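Werkstattbuch, 2.2.21
Graues Gehäuse, Anschlussseite
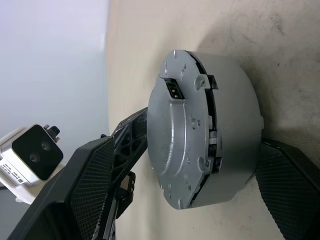
Deckel und Naht

Laut Matvii ist das Ding »praktisch dicht«. Glaube ich nicht. Am unteren Rand steht der Deckel an ein paar Kerben leicht ab, dahinter ein dunkler Spalt. Kann so gewollt sein, kann auch heißen, dass schon mal jemand mit dem Schraubendreher dran war. Im Begleitzettel von Lokow steht dazu kein Wort.

Die zwei schwarzen Clips an der Naht gefallen mir auch nicht. Oksana meint, die halten genug, wenn man die Laschen mit Schrauben anzieht. Mag sein. Bei der letzten Lieferung waren 3 Clips nach dem zweiten Öffnen hin, und da hieß es vorher genauso, die seien für Wartung ausgelegt.

Stecker

Buchse schwarz, eckig, sitzt vertieft. Kontakte sehr klein. Crescencio will den Kabelsatz vom Projekt Sketirach nehmen, »passt bestimmt«. Erst messen, dann reden. Belegung fehlt weiterhin, Antonina hat zweimal bei Lokow nachgefragt, zuletzt kam ein Prospekt zurück.

Ob drinnen wirklich ein Motor sitzt, trage ich erst ein, wenn der Deckel ab ist. Auf dem Zettel steht »Antriebseinheit«, das kann alles sein.

Offen
- Spaltmaß unten mit Fühlerlehre, Werte hier rein
- Clips NICHT mit Metall hebeln, Kunststoffkeil liegt in Schublade 7
- Taras fragen, ob der alte Deckel noch da ist, zum Vergleich
- Dichtung? Bisher keine gefunden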